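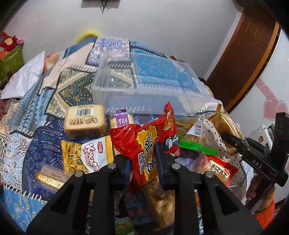

Snack packages on a patterned blanket

How to Trace the Age of an Old House

Start at the county deed office. Ask for the grantor and grantee indexes and work backward from the current owner, writing down the book and page number of each sale. The Farkas house in Asby took two visits and 18 deeds.

A jump in price between sales often means a building went up. Check the tax rolls for those years.

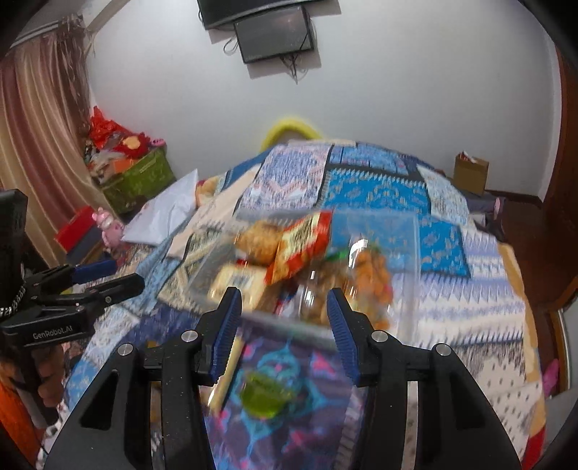 Next, look at the house itself. Go down to the cellar with a flashlight and check the beams for saw marks. Straight marks usually point to an earlier mill than curved ones. Nails help too, but old ones were often reused, so pull samples from more than one room.

Compare your dates with fire insurance maps if your town has them. Tadeo Orellana found his back kitchen missing from the first map of Fidham and drawn in on the next.

Keep copies of everything in one folder, with the source written on the back of each page.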